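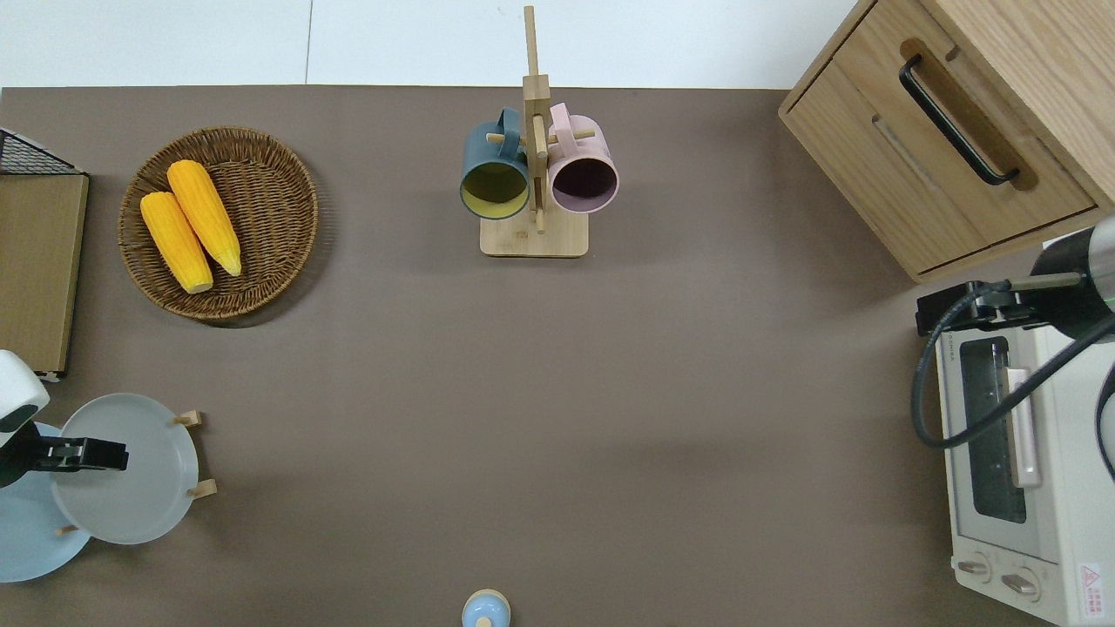
Vol. 6, No. 2 | Page 14

The Kitchen Is Not the Benchmark
Petronella Dlamini

Bramico sells its two-arm countertop kit with a set of household props, and buyers tend to judge the kit by them. Mugs on a wooden tree, a plate in a pegged stand, corn in a basket, a toaster oven with two knobs: every item looks like a task. I think the props are a sound purchase and a poor test, and the sales sheet should stop mixing the two.

Take the plate. A parallel gripper with two fingers has to close on a thin rim at the right angle. A small error in wrist pitch puts the fingertips on the peg. That is a useful measurement, and the kit logs it well. The sheet, however, reports only "plate handled," with a success rate of 80 percent over 157 trials. It does not say how far the stand was moved between trials, or whether it was moved at all.

Hannelore Ruchti, who wrote the calibration guide for the Tulik controller, argues that fixed layouts are fair for a first product. A buyer needs a baseline that can be repeated in another room. I agree up to that point. A baseline should be printed as one, with the offsets listed, and a second figure should follow for shifted layouts.

The mug tree raises a different issue. Two mugs on one post share their clearance, so the order of removal matters. A score per mug hides this. A score per cleared tree would show it.

My other complaint is setup time. The guide allows 60 minutes. Our bench in Plarkisville took most of a morning, and cable slack on the right arm had to be reset twice. The service plan, at 650 dollars a year, covers remote support but excludes cable routing.

I would still buy the arms. I would ask Bramico for the raw trial logs before signing for the service plan.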